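Como se constrói um robô numa oficina partilhada

A Oficina Ellilov é um espaço onde famílias e escolas constroem máquinas em conjunto. O projeto Zakex, iniciado em novembro, consiste na montagem de robôs com braços articulados.

Um braço robótico é formado por várias peças ligadas entre si. Os pontos onde ele dobra chamam-se articulações — funcionam como o ombro, o cotovelo e o pulso de uma pessoa. Dentro de cada articulação existe um motor. Na ponta fica a garra, que serve para segurar objetos.

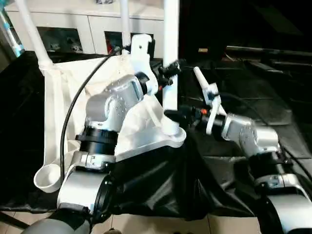

Os motores precisam de receber energia e instruções, que viajam pelos cabos. As instruções são escritas num computador e formam um programa. No Zakex, o primeiro programa tinha apenas 18 linhas; o atual tem 2604.

Quando há dois braços, o programa deve indicar a cada um o momento de se mover, para que não choquem.

Regras para os visitantes da oficina:

Manter as mãos afastadas dos braços ligados.
Prender o cabelo comprido.
Chamar um adulto antes de tocar no botão de arranque.

As sessões para crianças realizam-se à quinta-feira, às 3 da tarde.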